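Chapter 4
Bags, Boxes and the Packing Table

What this chapter covers
How flexible bags differ from rigid packs
Setting out a table for hand packing
Handling a filled bag
Placing bags in a clear box

Key words: flexible pack, seal, headspace, fill face, outer

4.1 Why bags are awkward

A tin has the same shape whoever picks it up. A bag of crisps, noodles or spiced snacks does not. Its walls are thin film, its contents move about, and part of what is inside is gas. When you press one corner, another corner swells. When you put it down, it may settle on its back, on its side or against whatever is next to it.

Most snack bags are pillow packs. A flat film is formed into a tube, sealed along its length and closed at the top and bottom. The space above the food is called the headspace. It cushions the contents, but it also makes the bag take up more room than the weight on the label would suggest.

In Chapter 3 we looked at the packing line at Halliday, where cartons of biscuits were stacked by hand. The same team later moved on to bagged goods, and the number of packs in each outer had to be worked out again. Murray Cartwright, who kept the line records, wrote on 11/07/2023 that an outer planned for 31 bags would not close until 2 were taken out. The bags had not changed in weight. They had been filled on a warmer day and the film was tighter.

4.2 The table

A packing table should be flat, well lit and reachable from where the packer sits or stands. The surface matters more than students often expect. A dark or patterned top hides crumbs, small tears and loose bits of film. A pale covering shows them up, and paper can be changed when it is marked.

Keep the table nearly bare. For the exercises in this book you need only the goods, the container they are going into and whatever you are holding them with. Labels, tape and spare boxes belong on a shelf or a second table.

Put the container on the side of your stronger hand. At Lenness, where left-handed packers had been given the same layout as everyone else, the boxes were moved across in March and the packers kept their new places from then on.

4.3 Picking up and turning a bag

Hold a bag by its body or by a sealed edge. Do not pinch the middle, where the food is most easily crushed. If the bag has to be turned so that the printed front faces you, steady one side first and then move the other. A crumpled bag can be eased flat with light pressure from the middle outwards.

This applies with fingers, with tongs and with any other holding tool. Tools give less feeling of how full the bag is, so go more slowly and open them wider than seems needed.

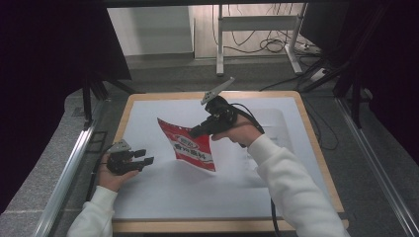
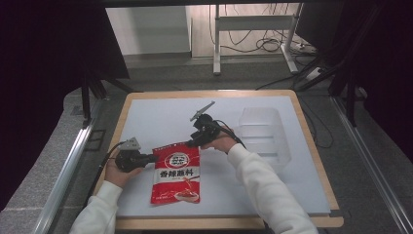 Figures 4.1 and 4.2. A red snack bag on a pale work surface, with a hand-held gripper in each hand.

4.4 Into the box

Clear boxes are useful for practice, as you can check the position of the bag from any side. They can be hard to see on a pale surface, so make sure you know where the rim is before you bring the bag across.

Lower the bag with one sealed end first. Let it touch the bottom before you release it. If it leans, leave it until the next bag is in, then straighten both together.

Exercise 4A
Weigh a filled snack bag of 130 g and measure its thickness at the centre and at each end. Lay it flat under a light book for an hour and measure again. Record both sets of figures in your workbook.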